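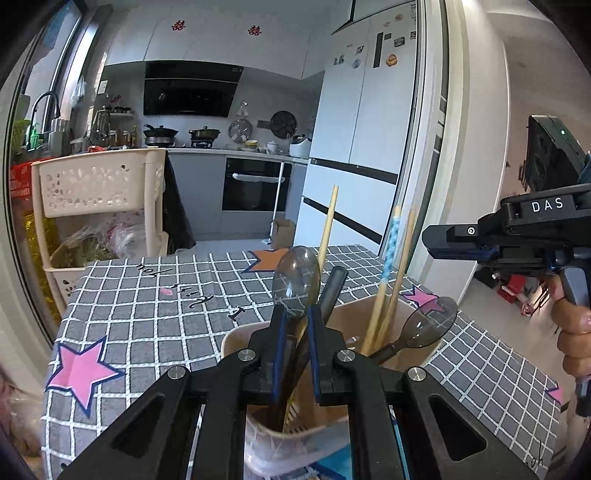 Spoons, chopsticks and a caddy on the starry cloth, greens on the rack behind.

The utensil caddy is having a moment in our house and I am not sorry. Ours is beige plastic, slotted, plain as porridge. It lives on the table. It has done more for my temper than the new oven did.

Some background, quickly. We moved to Trerthorpe in September with 57 boxes and a kitchen with two drawers. Two. One of them sticks. Everything long and thin – spoons, chopsticks, the whisk, that skewer we never use – went into the drawer that sticks, and every evening somebody stood there rattling it.

So I asked around. Thaís Sampaio cooks for a living at Macedo, the lunch place down the hill, and she was quite firm with me. Get it out of the drawer. Stand it up. Heads at the top, handles at the bottom for spoons, so you can see which one you're grabbing. Anything you haven't touched in a month goes in a box under the stairs. She'd do knives seperately, on the wall, and so do I now.

Chopsticks are the awkward ones. They slide, they cross, they lose their partners. Ours are a right mix, plain wooden ones and one with a blue and white patterned band, and pairing them up used to be a job in itself. Thaís ties hers with a bit of thread. I tried that for a week and gave up. Now they get laid out on the table on a Sunday, matched, and put back. Takes three minutes. The odd ones go to the garden for the peas.

On buying. Look for holes. A caddy with no holes is a vase, and you'll be tipping grey water out of it by the weekend. Look for a base that sticks out a bit too, so it stays upright with a heavy ladle in. And peel off the label before it goes near the sink, or you'll be scrubbing glue till summer. 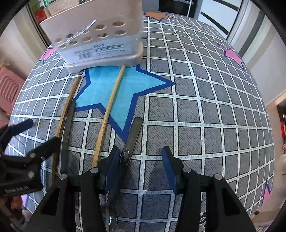
Bamboo chopsticks laid out by the perforated holder, label still on.

Abelardo Taipe, who runs the Clistora hardware stall, sells five sorts and says people always go for the biggest. Don't, he says. A big one fills up and then you're back to rattling. Pick the one that looks slightly too small. I did as I was told and he was right, annoyingly.

Washing: once a week, hot water, bottle brush, upside down on the rack to drip. The bottom gets grim faster than than you'd think.

And the cloth, as people do ask. Grey, white grid, big stars in pink, orange and blue. Wipes clean. Is it tasteful? Gamora, my youngest, chose it and won't hear a word against it. I've come round. It hides turmeric badly but soy sauce quite well.

Still to sort – the pan lids. I have no answer for pan lids. Write in if you do.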